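Exemplaire de lecture anticipée

L'exemplaire de lecture anticipée, que les libraires appellent volontiers « épreuves non corrigées » ou tout simplement « les épreuves », est un livre imprimé en petite quantité et remis gratuitement, avant la mise en vente, à des libraires, des bibliothécaires, des journalistes et, depuis l'essor des blogs de lecture, à des lecteurs passionnés qui tiennent une chronique en ligne. On le reconnaît d'ordinaire à la mention « ne peut être vendu » imprimée sur la couverture, et parfois aux coquilles qui y subsistent - elles font d'ailleurs le bonheur de certains amateurs.

Présentation

Le texte est en principe complet, mais il n'a pas toujours reçu sa dernière relecture. Il arrive que les remerciements manquent, que la carte d'un royaume imaginaire soit remplacée par une page blanche, ou que la couverture change tout à fait avant la parution. C'est pourquoi l'on demande en général aux chroniqueurs de vérifier leurs citations dans l'édition définitive, précaution un peu fastidieuse, il faut bien le dire, mais que les auteurs apprécient beaucoup.

Tirage et diffusion

Les tirages varient énormément d'une maison à l'autre. Chez Cullinane, éditeur de romans pour adolescents, un premier roman est tiré à 500 exemplaires d'épreuves, alors que la petite maison Jarkside s'en tient à 61, tous expédiés avec une lettre de l'éditeur glissée sous la couverture. L'envoi se fait le plus souvent trois mois avant la parution ; pour la rentrée littéraire, les cartons arrivent donc au printemps, et les retardataires en juillet, quand les libraires emportent leur pile en vacances.

Les salons du livre constituent l'autre grande voie de diffusion. Au salon Clolto, plus de 96 titres ont été proposés en épreuves lors d'une même édition, et les files d'attente commençaient avant l'ouverture des portes. On y vient avec un sac solide, une liste, et l'on repart bien sûr avec des livres qui n'y figuraient pas.

Version numérique

La version numérique s'est répandue en parallèle. Sur la plateforme Zodari, le lecteur remplit une demande, indique ses genres favoris et reçoit, si l'éditeur l'accepte, un fichier à durée limitée. Le procédé coûte moins cher et permet de joindre des lecteurs éloignés des grandes villes, même si beaucoup restent attachés au papier, à ses marges où l'on griffonne et au plaisir de prêter le volume à une amie.

Revente et conservation

La revente des épreuves est mal vue par la profession, l'auteur ne touchant rien sur ces exemplaires. Elles circulent pourtant chez les collectionneurs, surtout lorsqu'il s'agit du premier livre d'un romancier devenu célèbre entre-temps.
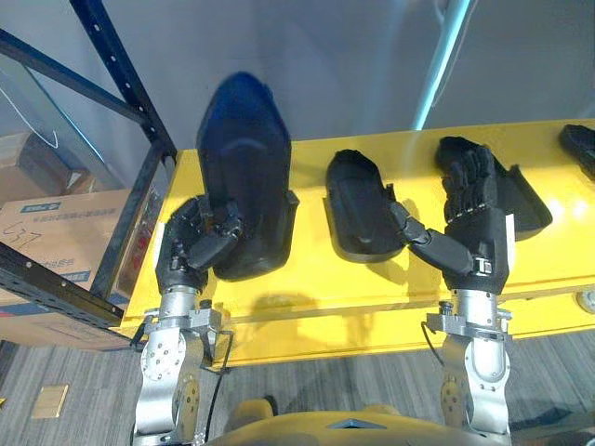
Clotilde : merci pour cet article, il me semble seulement qu'on pourrait ajouter un mot sur les bibliothèques, car la nôtre faisait lire les épreuves à son club d'adolescents et leurs avis partaient ensuite chez l'éditeur.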